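The Wrong Kind of Success

Posted 11/8/24 in Opinion

The number Kurnance wants you to remember is 2278. That is how many runs its office tidying robot is said to have finished during the trial at Paracha, and it was printed in large type on the second page of the report that went out to everyone who might someday sign a purchase order. I read the report twice. The number I was looking for was in a table near the back, in a column headed "Completed with variance."

There were 935 of those.

A variance, if you follow the footnote to the glossary, is any run in which the robot reported the job done and a person later disagreed. The bottle was logged as thrown away and turned up on the carpet. The bag was logged as carried to the bin and was still in the robot's hand when it parked. In plain words, the machine was wrong and didn't know it. I have worked around conveyor lines and palletizers for most of my adult life, and I have never met a plant manager who would accept a machine that is wrong and doesn't know it. A jam you can clear. A stopped line rings a bell, and somebody walks over.

Jong-dae Chae, who ran the trial for Kurnance, took my call and was patient with me. His explanation is that the robot judges a drop by what its fingers feel. When the load goes away, the task is complete. A bottle that clips the rim of a wastebasket and rolls under a chair also goes away. So does one that slides down the outside of the bag. He called this an edge case, and I suppose I can't fault his choice of words, given where the bottles were landing.

He also told me that no one had been hurt, and I believe him. But there is an incident in the appendix that I would like to see moved to the front. In 17 of the runs the hand closed on the liner as well as the bottle. The robot then turned toward its next stop with the plastic still in its grip, and the wastebasket came along. On one of these occasions it was dragged across the path of an employee carrying coffee, who stepped over it. The robot logged a completed task. The remedy listed is a software update scheduled for December.

I have trouble with the word "remedy." The update lowers the closing force when the hand is near thin plastic. It does nothing about the log. A robot with a gentler grip will still tell the building that it has finished when it hasn't, and the building will believe it, and the next job in the line will start. If you send a second machine out on the word of the first, you have two machines acting on something false and a person in between with a cup of coffee.

Ashwin Marar used to certify lifts and hoists and now advises Wolance, which is thinking about buying a dozen of these things. He put it to me more kindly than I would. He thinks the hardware is fine. He would like a second check, using the cameras the robot already carries, before any task is marked closed, and he would like a stop if the check and the fingers disagree. Kurnance says this adds too many seconds to each run. Zuro, which makes the hands, says it isn't a question for the people who make the hands.

How many seconds? I asked and didn't get a figure. I did learn that the trial rewarded speed, with 200 runs a shift as the target, and that a stop counted against the robot while a variance didn't. Anyone who has ever worked for a bonus can see where that leads. Set up the scoring so that stopping is a failure and being wrong is free, and you'll get what Paracha got.

I'm told I am being hard on a young product. Maybe so. An empty water bottle on an office floor is a small thing, and the people selling these robots don't plan to stay in offices. Their brochure has a page on pharmacies and another on hospital supply rooms. I would like the log to be honest before the robot gets there, and I'd like the buyers to ask for the 935 by name.

The work itself is bottles, bags and bins on office carpet.

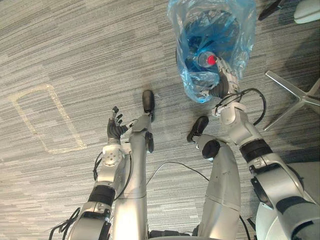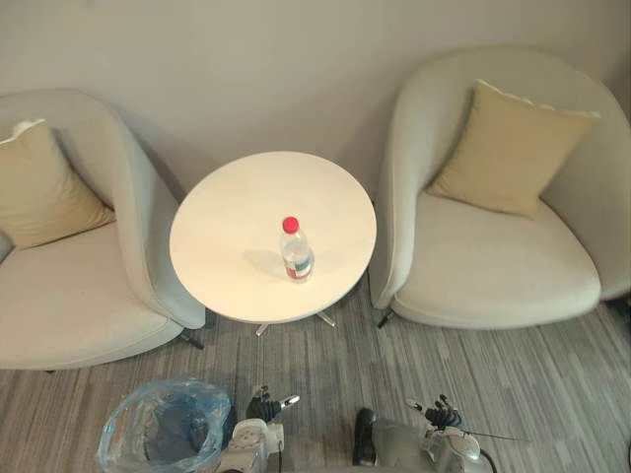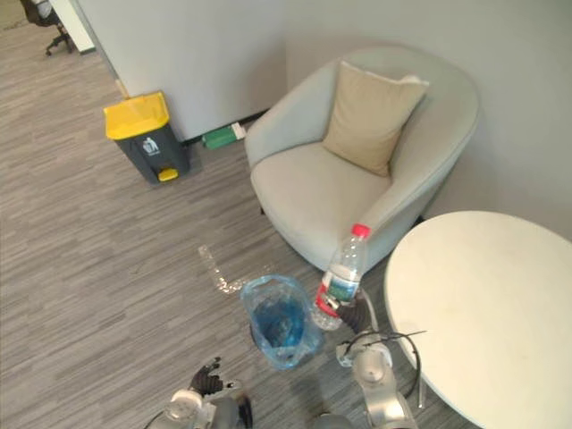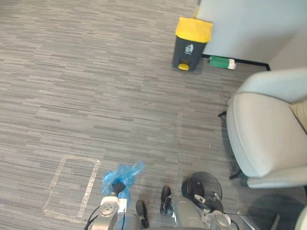
Should a robot that only tidies up be held to the same reporting rules as factory equipment?

It should, at least where people share the floor with it. The rule I would start with is simple: a task isn't closed until something other than the hand has confirmed it, and a disagreement between the two stops the machine and calls a person. Light loads lower the chance of injury, but they don't make a false report any less false, and the people nearby in an office have usually had no training at all.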